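Speaker notes: Gripper in the hand, policy in the arm
Project Cirero, Vandmont workshop, Monday, 25 minutes plus questions
Version with the swearing taken out

Slide 1. Title
Say hello. Check the clicker before saying anything clever. Last time at Provberg I was on slide four when the room was still on slide one, and it was the best received part of the talk.
Mention we're the tidying-up people. The group next door does surgery. Someone has to put the toys away.

Slide 2. What we wanted to know
Everyone in this room has collected demonstrations by hand-held gripper. Most of us tell the demonstrator "do the task" and count the hours. Our question was whether it matters how the hours are spent. Specifically: if you have a fixed budget of demonstrations, should they all be clean ones, or should a share of them start from a mess somebody has made on purpose?
Pause here. People will be deciding whether they already know the answer. They do not, and neither did we.

Slide 3. The task
Soft and small objects, one open bin, two hands. Transfers in both directions, in and out. Keep it brief, it's a bin.
The point to land is that soft things don't stay where the last demonstration left them. Cloth hangs over a rim. A ball sits up against a wall where the fingers have to come in steeply. Those are the starts our first policy hated.

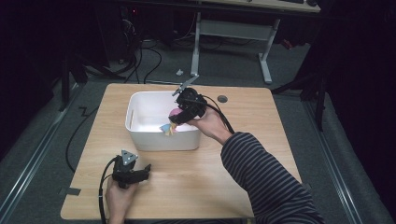 Why use two hand-held grippers instead of teleoperating the arms?
Speed, mostly. A person with the grippers in their own hands works at close to their normal pace, and on our teleop rig the same people took long enough to lose interest in the ball. The price is that you must recover the gripper poses afterwards, and the poses are only as good as your tracking.

(That exchange is in the handout too. Somebody will ask it regardless. Answer it again, pleasantly.)

Slide 4. The data
1444 demonstrations kept. 189 thrown out, nearly all for lost tracking, a few for reasons recorded in the log as "phone".
Two training sets drawn from the kept ones, 1000 demonstrations each, with overlap. Set A is clean starts only. Set B swaps a share of those for recovery starts: object half out of the bin, object against the wall, grip taken badly and then corrected.
Same network, same training schedule, same seeds. Say "same seeds" slowly, for the reviewer who is certain to be in the second row.

Slide 5. What the wrist sees
Spend a full minute on this one. The policy gets the wrist views and very little else, so whatever is missing from them may as well be in Saskatchewan. Both finger pads are always in view, which gives the network a steady reference for opening width. The objects come and go at the margins. Between grasps there can be a long stretch of plain wood, and the policy has to have some opinion about where to go next.
Clean demonstrators hurry across that stretch. Recovery demonstrators slow down and look. We think a good part of our result lives there, but see slide 8 before getting excited.
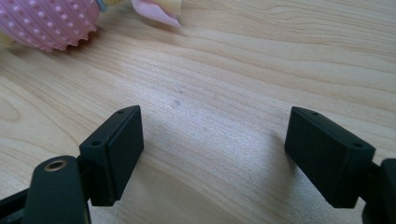

Slide 6. Result
Tested on the Assefa arms, 90 trials per policy, starts drawn from a list nobody on the demonstration side had seen.
From clean starts the two policies are close enough that I refuse to rank them. From awkward starts, Set B wins comfortably. It retries after a bad grasp. Set A closes on air, carries the air to its destination with great confidence, and lets it go.
Play the video of Set A delivering nothing. Wait for the laugh. If no laugh, move on at once.

Slide 7. Small limbed objects
The part I'd have cut if the organizers had given me less time. Round things forgive a sloppy approach. Things with arms and legs catch on the rim, turn in the fingers, and end up facing a direction the training data never covered. Both policies are poor here. B is poor in a more interesting way.
One practical note from the collection side: tell demonstrators to hold the idle gripper still and where the overhead view can find it. Ours wandered for the first week and we paid for it in the pose fitting.
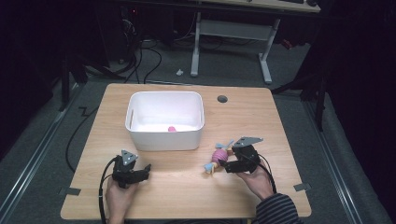
LIMITATIONS AND GRUMBLES

Slide 8. One table, one bin, one floor. We have no idea how this behaves in a kitchen and I would be grateful if no one quoted us as though we did.
Recovery starts take longer to set up, so a budget counted in demonstrations flatters Set B. Counted in hours, the gap narrows. The plot is in the backup slides. Show it if asked, and look unbothered.
The slowing-down story from slide 5 is a hunch. We tried stretching the clean demonstrations in time to fake it, and got a policy that was slow and also bad.

Slide 9. What we'd do next
Mix the share of recovery starts properly instead of picking one and defending it. Change the bin. Change the lighting, ideally before the sun does it for us mid-session.
Data release planned for June. Do not say which June.

Slide 10. Thanks and questions
Leave the results plot up, not the thank-you slide. Repeat each question into the microphone. If the calibration question comes up, the offset table is backup slide 3, and the units on it are millimetres, whatever the axis label says.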